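How I Hang Damask Wallpaper (and Keep the Pattern Lined Up)

2022-06-19

Okay, so you fell in love with a big swirly damask and now there are five rolls of it sitting in your hallway. Been there! I did my first room in February with a roll from Wornach and wasted almost a whole roll on bad matches, so learn from my mess.

First thing, check the label for the pattern repeat. Mine was 15 inches, and that number decides how much paper you'll throw away. Grab all your rolls from the same batch too (mine all said 619 on the end), or the browns can look a little off next to each other once they're up.

Wash the walls, fill the holes, sand, and then prime. I skipped primer once in the Villanueva Street apartment and the seams lifted. Never again.

Now draw a plumb line. Don't trust your corners, they're crooked, everybody's are. I use a cheap level and a pencil, and I start one roll width minus an inch from the corner so a bit of paper wraps onto the next wall.

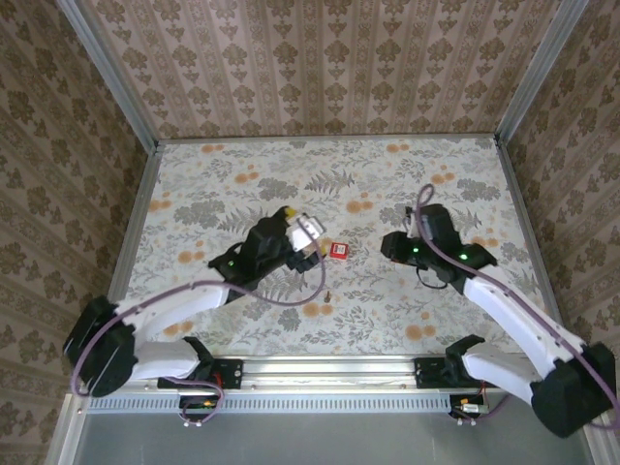

Brown damask on three walls, with a floral tabletop.

Cut your first strip four inches longer than the wall. Before you cut the second one, hold the roll up next to the first and slide it until the motifs meet at eye level. Match at eye level, not the ceiling! That's where people look.

Paste the back, fold it in on itself (pasted sides together, no creasing) and let it rest for as long as the label says. Then hang it from the top and smooth from the middle out with a brush. My friend Edgardo Calimlim swears by a plastic smoother, but I find it leaves shiny marks on darker papers.

At the inside corners, cut the strip so it only wraps half an inch, then start the leftover piece on a fresh plumb line. You'll lose a sliver of pattern in there and that's fine.

Trim with a new blade every couple of strips, wipe the paste off right away with a damp sponge, and leave the seams alone for 40 minutes before you roll them lightly.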